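Home | News | Teams | Build Log | Contact

Simulation group moves to the cabinet task
8/13/23 | By Emiko Hayashi
2 min read

The simulation half of the Silthorpe robotics club spent June getting its wrist view to behave. The old setup drew the gripper as a single block, so the policy had no way to tell where either finger ended. Tsung-han Ko split the model into two fingers and a palm and gave each its own collision shape. Penrose, the club's training script, now reads the view from the wrist at every control step.
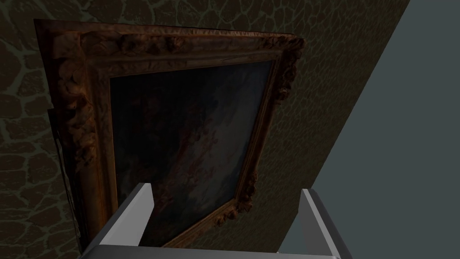

Wall and surface textures are swapped between runs, and so is the decor. A policy trained against plain walls tends to fail when the background changes, and last year's did. Charito Tiongson keeps the texture list and asks that new files be sent to her before they go into the shared folder. Two were added without a license note and have been pulled.

Work has moved on to doors. Each training run is capped at 300 steps, after which the arm resets. Keir Guthrie set the cap low on purpose so that a full batch finishes overnight on the Ukbridge machine. The handles differ in shape and in the direction they run, and one grasp angle will not do for all of them. Keir wants the approach angle logged per handle. Please use the existing column in the log.

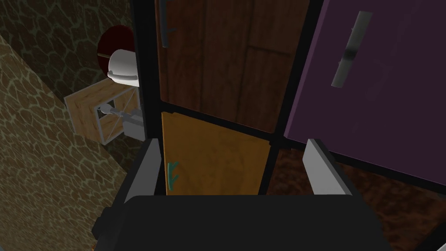
Gripper facing the cabinet doors in simulation. The small orange-yellow door has a teal hook-shaped handle.

Natalie Mapplebeck has 28 runs queued with the new finger model and will post the results to the build log. Three more seats are open in the group. Applicants should be able to read Python and should have finished the Flodar worksheet, including the section on joint limits.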